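Budgeting for a kitchen robot arm? Price the boring stuff first – mounts, cables, spare fingers. I set aside $2000 for extras.
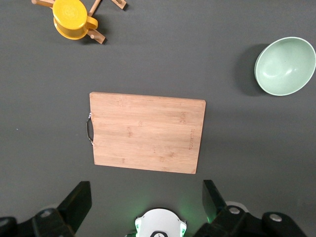

Spare fingers go on my list before any fancy software. Then I plan around what we use daily, and a cutting board with a wire handle on one side is a good thing to take along to a demo!

My rule is to get 2 quotes (mine were Tannous and Foston) and sleep on both.

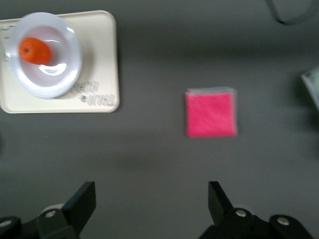 Nawal Ashour wrote in that she'd put the service plan ahead of any spares.

Fair point, and I've moved it up my list – right under the mounts.
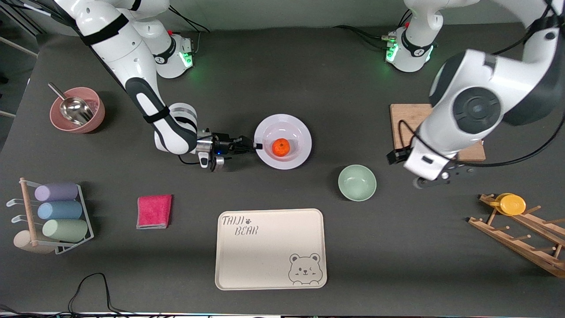

Should you buy one arm or two? Start with one and leave room in the budget for the second.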